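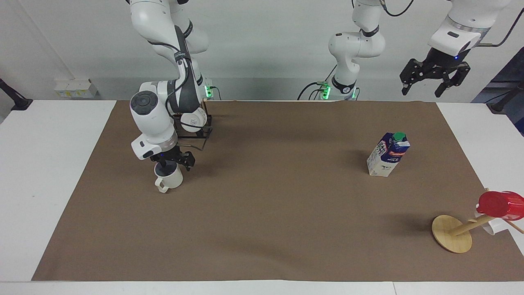 Nolitz Two-Arm Bench Station

The Nolitz is a two-arm station for breakrooms, canteen kitchens and small cafes. It puts away mugs, moves cartons and resets a counter between rushes. It works on a standard table against a wall and runs on normal wall power.

What it handles
Ceramic and plastic mugs, cups, milk cartons, drying racks and mug trees. Mugs are picked up by the rim or the handle. Glassware and knives should stay with your staff.

What changes for the crew
At Wastley, the station took over the afternoon mug run in June. Teguh Ismail used to spend 40 minutes of each shift on it. He now does stock and the front counter in that time, and checks the station twice a shift. His hours stayed the same. The crew did have to learn to leave the table clear of phones and paperwork, and that took a few weeks.

Someone still has to be nearby. If an item tips over where the arms can't get a good hold, the station stops and waits for a person to stand it up and press Resume.

Training
One session of 70 minutes for up to 5 people, held at your site by Wing-yan Hsieh or another member of our setup team. No programming is needed.

Ordering
Sold and serviced by Grodeo. Service calls are answered within 48 hours. Table covering paper and spare gripper fingers are sold separately. Prices on this page are valid from May 2, 2026.

Request a quote
Download the site checklist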